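Speaker notes: wrist views and cloth handling
Speaker: Marion Munro, Ludbridge. Slot is 30 minutes including questions. Angus Dunbar has the clicker and will take anything on the training code.

Slide 1. Title. Say the name of the method once (Levix) and move on. Do not go through the author list.

Slide 2. The problem. Cloth has no fixed shape, so there is no pose to estimate in the usual sense. A box has a position and an angle. A sock has an opening, a heel and a toe, and any of them may be folded under. Most earlier work looks down from above and picks a grasp point from the outline. That does well for lifting and badly for finding one particular edge.

Slide 3. What we changed. Levix takes its input from a camera at each wrist and nothing else during the last part of the approach. The overhead camera is used to get the arm to the right area, then its input is dropped. Stress "dropped". At the Serel workshop several people thought we were blending the two.

Slide 4. Data. We used 400 demonstrations for training, all by teleoperation, covering socks and small cloths. Each one is labelled with the time of grasp and the edge that was wanted. The labels were done by hand. If asked how long that took, Angus has the breakdown.

Slide 5. Wrist views. Leave this up while talking through the next two points.

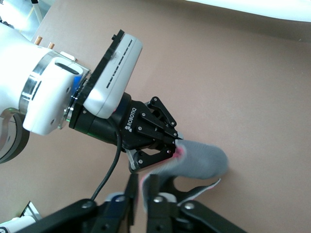 Wrist camera views: a grey sock, and a cloth with a pink face.

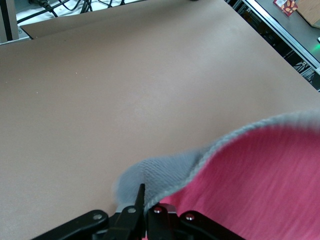

Point one: the fingers are always in view, so the network never has to work out where they are from joint readings. Small errors in calibration matter much less. We shifted the camera mount by 3 mm on purpose and the drop in success was within the spread between runs.

Point two: scale. Close to the table a hem covers many pixels. In the overhead view the same hem is a line one or two pixels wide, and on some fabrics it cannot be told apart from a crease. Pause here for questions if the room looks lost.

Slide 6. Results. We ran 800 trials, split evenly between Levix and the overhead baseline (Etim). Read out the row for edge grasps first, then the row for any grasp. The gap is large in the first and small in the second. Say plainly that if all you need is to pick the thing up, the baseline is fine and cheaper to set up.

Slide 7. Failures. Three kinds, in order of how often we saw them.
a) Two layers taken when one was wanted. By far the most common. The camera sees the top layer only, and the network has no touch input.
b) Right edge, wrong side of the cloth. Mostly with fabrics where both faces are the same colour.
c) The other arm blocks the view during a handover. Rare, but when it happens the policy stalls and does not recover without a reset.

Slide 8. Ablation. Skip if past the 20 minute mark. Removing the labels for the wanted edge costs more than halving the data. Removing the second wrist camera only hurts handovers.

Slide 9. Limits. One lab, one pair of arms, one table. No wet cloth. Nothing larger than a tea towel. We have not tested under changing light and should not claim anything about it.

Slide 10. Next. Current sensing in the finger motors as a cheap guess at layer thickness. Angus has early numbers but they are not ready to show. If pressed: the signal is there for thick knits and lost in noise for thin cotton.

Likely questions.
Why not tactile sensors? Cost and wear. We may come back to them.
Is the baseline tuned? Yes, with the same demonstrations and the same training time.
Will the data be released? The wrist video and the labels, yes. Overhead video still to be decided.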